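4.2 What people mean when they say the dishes are "done"

I went into this part of the study thinking it would be the boring one. We had 39 shared households in Runstead, all of them keeping a kitchen diary for 14 weeks, and the diary had a tiny box at the bottom of each page where people could tick "dishes done" and sign their initials. The box was there to help us line up the pages with the chore charts. That was the whole plan for it. Then Urszula Gajewski started entering the pages into Pralent and kept coming over to my desk with ones where the box had been ticked by one housemate and crossed out by another, sometimes with a few words in the margin, and once with a small drawing of a frying pan.

So we went back through all of it. By the end we had 276 pages where the tick was disputed in some way, and I decided they deserved their own section. (Section 4.1 covers the chore charts, and if you only care about who does how much work, you can stop there. I won't be offended.)

The first thing I noticed is that people in the same house can live together for years without agreeing on what the word covers. For some, done means washed. For others it means washed, dried and put away, plus the counter wiped and the thing in the drain dealt with. A few people stretch it all the way to the stove. They all use the same word, and they all think it's obvious. When I asked about it in the follow-up interviews I mostly got a polite look, like I had asked what "Tuesday-ish" meant. 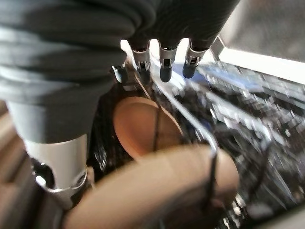

Hường Ngô told me that in her house "done" had always meant the sink was empty, full stop, and that a plate on the rack was already somewhere else as far as she was concerned. She said she had been ticking the box in good faith the entire time and only learned from our summary sheet that her housemates had been crossing her out. She was a little annoyed with us for that, and I think she had a point. We changed the way we sent summaries back after talking with her.

Her definition is the one I'll call the sink rule. It was the most common one in the interviews with people who had grown up in big families, though I don't want to lean on that too hard, as we never asked about family size in a systematic way and it just kept coming up. The other big one is the cupboard rule, where nothing counts until it's back on the shelf it came from. People who follow the cupboard rule are much more likely to write in the margin. They are also more likely to underline.

What surprised me was how rarely the two camps fought about it out loud. I had expected shouting, or at least a group chat meltdown. What I found was a lot of quiet redoing. Somebody comes down at 7 a.m., sees glasses on the rack, puts them away, and feels put upon. The person who washed the glasses feels they did the job and has no idea anybody is upset. Both of them write in the diary that they "did the dishes last night," and both are telling the truth by their own lights. If we had only collected the totals, we would have counted that as two rounds of dishes, and I suspect that a fair amount of older diary work has done just that.

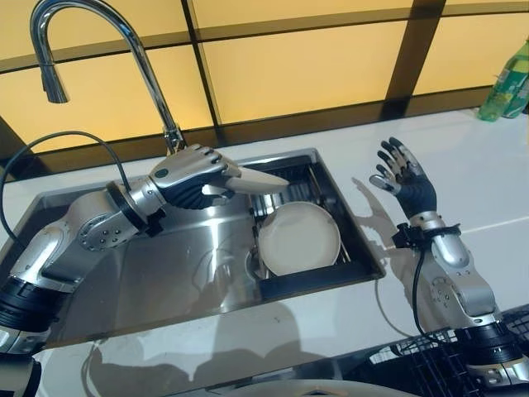
There's a third group, smaller and kind of wonderful, who treat the whole thing as something that never ends. Their pages hardly ever have a tick at all. One man wrote "for now" next to the box so often that Tibor Oláh made it a code of its own, and we kept it. I found these households the easiest to interview. They didn't have a rule, they had a habit of washing whatever was near them while the kettle boiled, and they seemed puzzled that we'd want to know more.

A word on how we coded all this, as reviewers of the earlier draft asked. There were 2 coders, Tibor and me, and we worked separately and then sat down with the pages we disagreed on. Most of our disagreements were about tone. Is "I see the pots are soaking again" a complaint? Tibor says no, it's an observation. I say anybody who has ever shared a kitchen knows exactly what that is! We ended up coding it as "possible complaint," which made neither of us happy, and I've left those pages out of the comparison in Section 5.

Soaking, by the way, turned out to be its own headache. Every house had at least one person who viewed soaking as a stage of washing and one who viewed it as a way of leaving the room. The margin notes on this are by far the longest in the set. The Quan houses (the row of rentals behind the old bus depot, described in Section 3) had a written rule about it taped up by the light switch, and their diaries still had as many soaking disputes as anyone else's.

Then there is the rack. I hadn't given racks a thought when we designed the diary, and I wish I had. In the interviews, people kept describing it as a kind of waiting room. Things on it are clean, so they're not the washer's problem, and they're out, so they're not the putter-away's success. Where the rack sits and how much it holds seems to shape how long that in-between state can go on before anyone minds. 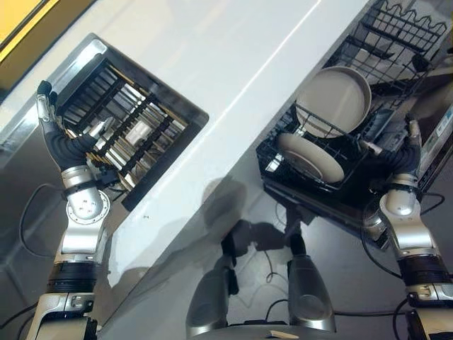

Figure 1. Dish rack recessed into a white countertop.

Sơn Kiều, who ran the interviews in August while I was stuck at Trurnmont teaching the summer course, added a question about rack size halfway through. That means we only have answers for the later households, and I'm not going to pretend it's a clean comparison. Still, the people with a small rack talked about putting away as part of washing, simply to make room for the next plate. People with a big one talked about it as a separate job for a separate person. I'd love for somebody to run this properly. 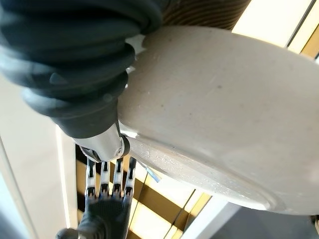
One more pattern and then I'll get to the comparison. The disputed ticks bunch up in the first weeks a new housemate is around, and after that they thin out. You might read this as people coming to an agreement. I did, at first. But when Sơn asked about it, most of them said they'd stopped looking at the box. Yến Đinh put it as "I know what his tick means now, so I just translate it." She still didn't think the dishes were done. She had learned to read his "done" as "washed," the way you learn that a friend's "five minutes" is closer to half an hour, and she planned her evening around it.

I take that seriously as a kind of settlement, even though it leaves no trace on a chore chart. It also makes me nervous about the self-report numbers in Section 4.1, where a tick is a tick no matter who made it or how long they'd lived there. Section 5 reruns those numbers with each person's own rule taken into account, wherever the interviews gave us enough to work out what that rule was.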